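The Apple Log

Thu 15 December. Ullmont wanted 200 accepted episodes of one task: open the upper compartment, take an apple, put it in the yellow basket. Ramis had 172. Estrella wore the headset, and the humanoid copied her arms.

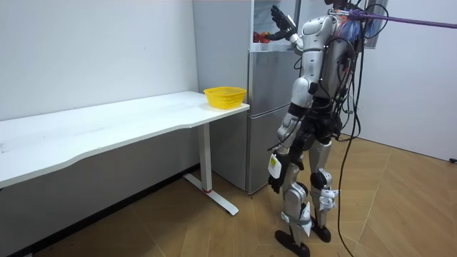 Too slow on the reach, according to Ramis, and the model would learn the pause along with everything else.

Estrella shortened the pause. The door was a separate set, with its own label and its own failure codes. She ran it with the fingers near the left edge of the upper door.

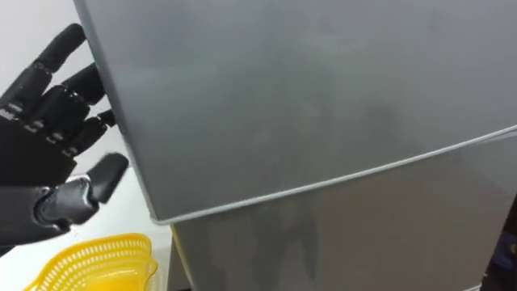 Did a near miss count, Alfredo Pascual asked over the line from Ullmont. Ramis said it counted as a near miss. The file had a field for that.

For the gripper set, the label covered the stretch from shelf to basket. 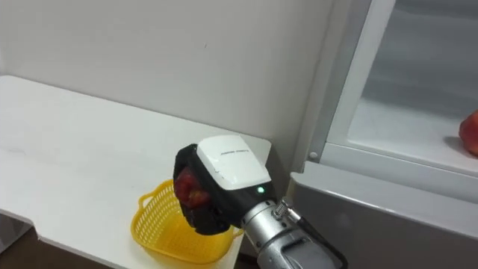
Gripper set: red apple above the basket.

By evening the count stood at 23 for the day. Ramis rejected 2 of them - clock drift between cameras - and sent the rest. Estrella asked for the open hand once more, with both apples on the shelf.
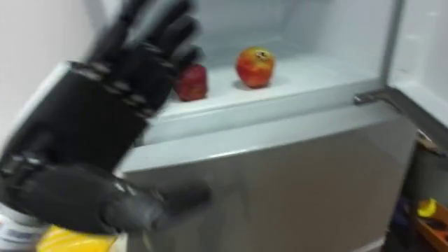 April

Vondico installed the trained model. On its first run it reached for the shelf and paused. Estrella knew the length of the pause. She opened the log and began a new page.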